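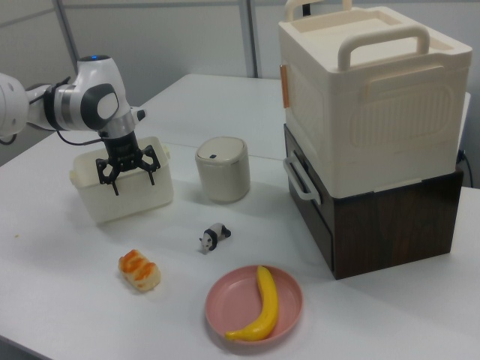
NOTA DE PRENSA

Sotanau abre en Pruvport un espacio permanente de préstamo de juguetes y cajas de almacenaje

13 de noviembre de 2023

La entidad Sotanau anuncia la apertura al público de su nuevo servicio de préstamo de material de juego y almacenaje doméstico, situado en la planta baja del antiguo almacén Dantas, en Pruvport. El edificio, construido en 1886, ha sido objeto de obras de acondicionamiento que concluyeron el pasado mes de agosto.

El servicio permitirá a las familias y a los centros de educación infantil del municipio retirar lotes completos de juego simbólico: alimentos de juguete, como panes y plátanos, platos de colores, figuras de animales y recipientes de distintos tamaños. Cada lote se entrega junto con las cajas necesarias para guardarlo, entre ellas modelos con asa de transporte y recipientes pequeños de plástico translúcido para las piezas sueltas.

El programa, denominado Rellidix, parte de una idea sencilla: recoger forma parte del juego. Por este motivo, las mesas de clasificación de la sala son blancas y se mantienen despejadas de papeles y documentación, de modo que las piezas se distingan con facilidad al preparar los lotes. El mobiliario se completa con cajoneras de madera oscura, sobre las que se apilan las cajas de mayor volumen.

En esta primera fase se ofrecen nueve lotes, destinados a niños y niñas de entre 2 y 5 años. El préstamo tendrá una duración de dos semanas, prorrogable una sola vez siempre que no exista lista de espera. Los centros educativos podrán solicitar hasta dos lotes de forma simultánea.

Todo el material devuelto se revisará y limpiará antes de ponerse de nuevo a disposición de los usuarios. Las piezas extraviadas deberán comunicarse en el momento de la devolución y no comportarán recargo en el primer préstamo.

Sotanau prevé incorporar más adelante lotes dedicados a la cocina y al orden de la despensa, con botes con tapa, bandejas y vajilla de juguete. La entidad aceptará asimismo donaciones de juguetes en buen estado, previa solicitud de cita. No se admitirán peluches ni artículos con pilas.

La inscripción es gratuita y puede formalizarse en el mostrador del edificio Dantas, presentando un documento de identidad y un justificante de domicilio en Pruvport. Los centros de educación infantil deberán aportar, además, una autorización firmada por la dirección.

Contacto para medios: Departamento de Comunicación de Sotanau, edificio Dantas, planta baja, Pruvport.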